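Robot Learning, Lecture 5
Imitation from demonstrations: one step or many steps?

Reading before the class: Skyrme and Jääskeläinen, project report "Humphreys", sections 2 and 4.

1. The problem
We have a set of demonstrations. Each one is a list of camera images, joint positions and the actions of the teacher. The simple method learns a policy which looks at the present image and gives the next action. A small error moves the arm to a state that the teacher did not visit, and there the policy makes a larger error. With 700 steps in one episode, the errors have much time to grow.

2. The method
The policy gives a sequence of k actions, and the robot executes all of them before it looks again. In the report k is 80. The number of decisions becomes much smaller. The price is that the robot reacts late when an object moves.

3. The result
Training used 300 demonstrations of table setting. The sequence policy finished 83 percent of the test episodes. The one-step policy often stopped near the cup and did not close the gripper. Please note that the plate position was varied only a little, so the result says not much about new layouts.

Question for the exercise: what do you expect when k is equal to the length of the episode? 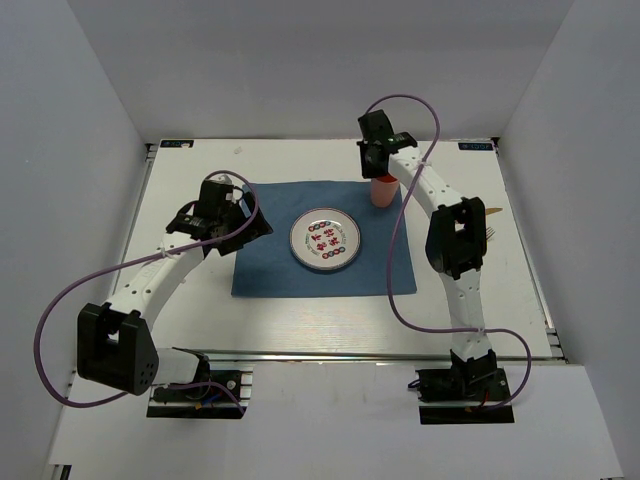

Closthorpe, Monday, October 5, 2020

Two-arm table with placemat, plate, cup and cutlery. For the exercise, consider the right gripper over the cup: which errors in its position can still be corrected inside one sequence? Bring your answer on paper to the next class.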